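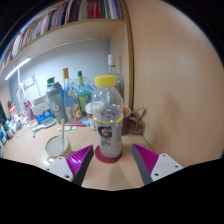 Gatorade bottle, coaster, mug with a stick in it. Desk day in Wullura.

Nov 11, 2025

I've been promising myself I'd sort out this desk since we moved to Wullura, and as it's now properly November and the evenings are too dark for the garden, I have run out of other things to do first. So a little thread about bottles, mostly, and I'm sorry if you came for the knitting.

The trouble with a desk that has shelving built in is that it feels like furniture that wants you to put things on it. Mine has a lovely curved front and a long back edge against the wall, and that back edge is where every bottle that comes into the room goes to live.

I do drink a lot of water when I'm working, or I mean to. What happens is that I fill something, carry it in, get absorbed, and then go and fill something else at lunchtime having forgotten all about the first one. My mum was the same with cups of tea. You could find them on the stairs.
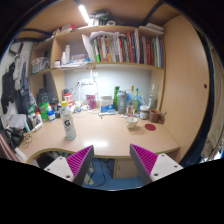
So the rule for this morning was one pass along the back wall, left to right, and everything that wasn't a desk thing had to go home. Pink pouch - bedroom. The red and white cup with the lid - kitchen. Bathroom bits - bathroom, and I'd quite like them to stay there this time.

The lamp stays where it is. I did try it over on the other side last winter and it shone straight into my eyes whenever I looked up, and I put up with that for 79 days (I know because I moved it back on my birthday and was cross enough to work it out) before admitting defeat.

The green glass bottle I am keeping, before anyone writes in. It's from our week in Lomska and it came home wrapped in my best jumper. I have a notion of putting a single stem in it. I've had that notion for quite a while now.

The shaker is another matter. Bought with great enthusiasm when I joined the gym in Marsden, and I think we all know how that went. But it has a good lid that doesn't leak in a bag, so it's been promoted to soup for train journeys, and it will live in the kitchen cupboard with the flasks, where I might remember I own it.

Somebody asked under my last thread what the coaster is for when there's hardly ever anything on it. A fair question! The wood marks if you so much as look at it with a wet glass. There's one ring I've been at with mayonnaise, then with toothpaste, then with a warm iron and a tea towel, and it's still there if you catch it in the right light.

Which brings me to the sports drink bottle. I can't throw these away. It's a good shape to hold, the cap screws down tight, and it fits the side pocket of my rucksack far better than the proper water bottle that cost me a small fortune.

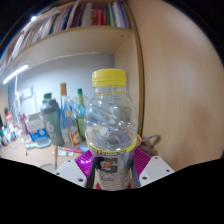
My one worry is cleaning them, as you can't get a brush down past the neck. A friend swears by a spoonful of dry rice and some warm soapy water, then shake it like mad over the sink. I've also heard bicarb and leaving it overnight. If you've a method you trust please do tell me, I'd much sooner hear it from a person than read another list.

And let the cap dry separately! I learned that one the hard way with a squash bottle and a fortnight in Tondance, and I won't go into detail in case you're eating.

While I was down on the floor I had a look at the cables under the desk, and I'm afraid I had a look and then got up again. They're a job for another day, with a cushion for my knees and something good on the radio. The little drawers haven't been opened either, and I'd like it noted that I was tempted.

The books are staying put as well. I did them in the spring and I'm still pleased with them, even though they're in no order anyone else would recognise - the ones I reread go where I can reach them sitting down.

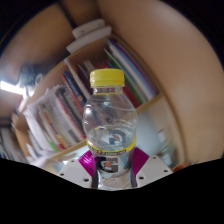

The bottle with the yellow cap, and the bookshelf.

It took me 63 minutes, including a coffee and a long look at an old birthday card. Back later in the week for the cables, if my knees agree. Do send bottle-washing tips in the meantime, and yes, the knitting is coming, I've only the one sleeve to go.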